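Tosten Practice Tissue Block: Set-Up Guide
Section 4. Interrupted sutures

Use this section once the block is seated and the lights are on. Work under bright light and keep the surface moist.
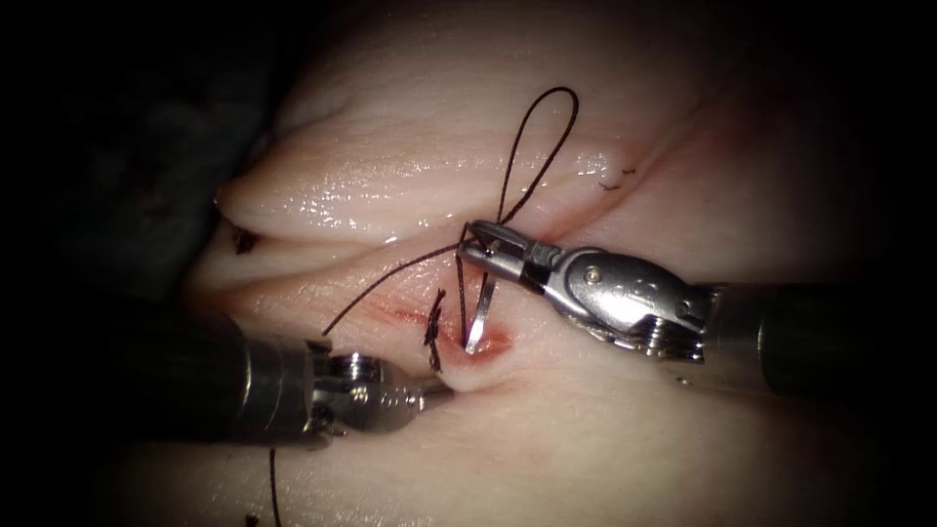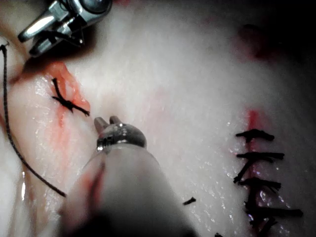
1. Choose a short line to close. Leave enough tissue on both sides for a full bite.
2. Hold the needle in the jaws and enter the tissue with the tip pointing down.
3. Follow the curve of the needle. Do not push it straight through.
4. Draw the thread until a short tail is left, then tie 3 throws.
5. Trim both tails. Leave them long enough to find again.
6. Repeat along the line with even spacing.

Note: Each knot stands alone. If one is loose, cut it out and place it again without disturbing the others.

Note: The Lis block is softer than the Tosten. Use less tension or the thread will cut through.

CAUTION: Count needles before and after each session. Do not leave a needle in the block.

CAUTION: Do not reuse a block after 11 days, even if it has been kept in its tray.

For storage and disposal, go to Section 5.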